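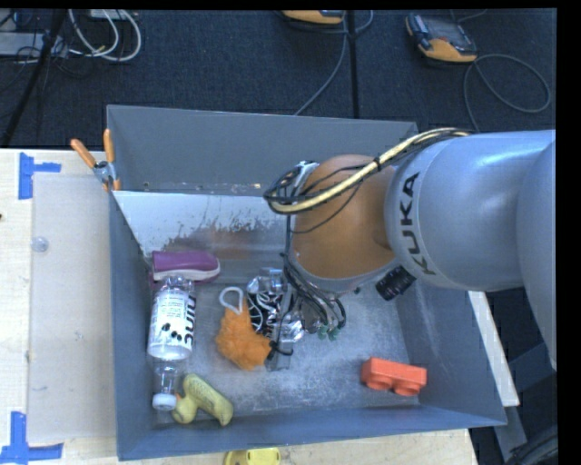 In Praise of the Everything Bin

I want to make the case for one big bin. A single, large, open, ugly bin, with no lid and no dividers and no label on the front, into which everything goes that has no other home. Snack bags, plush things, the charger for a phone you gave away, a roll of tape. I have owned one for most of my adult life and I love it more every year!

The organizing world is against me. I know this because my sister-in-law gave me a book on the subject last May, and I read all of it, with a pencil. The author wants a container for each category and a category for each object. There is a chapter on drawer inserts. By her method my hall closet alone would need 70 separate boxes (I worked it out on the back page, being the sort of person who argues with books), and I would have to remember, every time I walked in the door with my hands full, which one was for batteries.

I can't live like that and I suspect most families can't either. What we do instead is put things on the stairs.

My first everything bin came from a hardware store in Harnell, where I was renting two rooms over a dry cleaner. It was galvanized and it had been the floor model, so one side was already dented and they knocked a few dollars off. I meant it for firewood. Then I found out the fireplace was bricked up, and the bin sat by the door, and within a week it had mittens in it, and a half-eaten bag of pretzels folded over at the top, and a library book. I never lost a mitten that whole winter. I'd lost three the winter before.

A good everything bin has some requirements. It has to be wide, first of all, wider than you think. Narrow and deep is a terrible shape, because whatever you want is at the bottom and you end up with your whole arm in there, feeling around among the crumbs. Wide and shallow lets things lie next to each other. A noisy foil chip bag and a fuzzy toy can share the same patch of floor and you can see both at a glance. Sloping sides are lovely if you can get them – small things slide back to the middle, and your wrist doesn't catch on the way in.

It must have no lid. I feel strongly about this. A lid is a place to put more things, and then you have to move those things to open the lid, and then you stop opening it.

And it should be tough enough that you don't care about it. Mine is scratched all over, cloudy in places from years of keys and toy cars and one unfortunate episode with a bag of gravel, and I think it looks wonderful. A scuffed bin is a bin that people use. The pretty woven baskets I've been given over the years are still perfect, and they're perfect because the children are afraid of them.

Then there's the matter of taking things out, which I think the books get completely wrong. They treat rummaging as a failure. I think it's a pleasure! My friend Imani Kombo keeps a bin nearly twice the size of mine in her kitchen, and when her nephews visit they go straight for it, before they've even said hello. They pull out something shaggy with a loop on top and argue about what animal it's supposed to be. They find a snack that may or may not be from the last visit. You never see a child do that with a row of labeled boxes. Labels tell you what's inside, and then there's no reason to look.

Imani did try labels once, I should say. She bought a whole modular set, eight tubs with clip-on tags, and kept it up until the Tuesday her washing machine flooded. Everything got thrown into the biggest container in the house in four minutes flat, and it stayed there, and she was happier.

I'll admit the weak points. Scissors shouldn't go in, or anything that leaks, or fruit. Medicine obviously needs its own shelf, up high. Important paper gets crushed – I once sent a tax form back to the state with a perfect impression of a dinosaur foot in it. And you do have to tip the bin out now and then. I do mine every couple of months, onto an old sheet, on the living room floor, with the radio on. The wrappers go in the trash, a few lost things go back where they belong, and everything else goes right back in the bin in no order at all.

Wafula Kioko, who taught shop at my old school and still builds cabinets, disagrees with every word of this. He has a wall of tiny drawers in his garage and can put his hand on any screw in seconds. I admire that wall very much. But he's sorting screws, and screws stay screws. A household is always bringing in some new object that fits nowhere, and the more exact your system is, the worse it handles the orange fluffy thing that came home from a birthday party.

So get a bin. Get it bigger than seems reasonable and put it somewhere you'll walk past, at table height if your back is anything like mine, and throw something in it tonight.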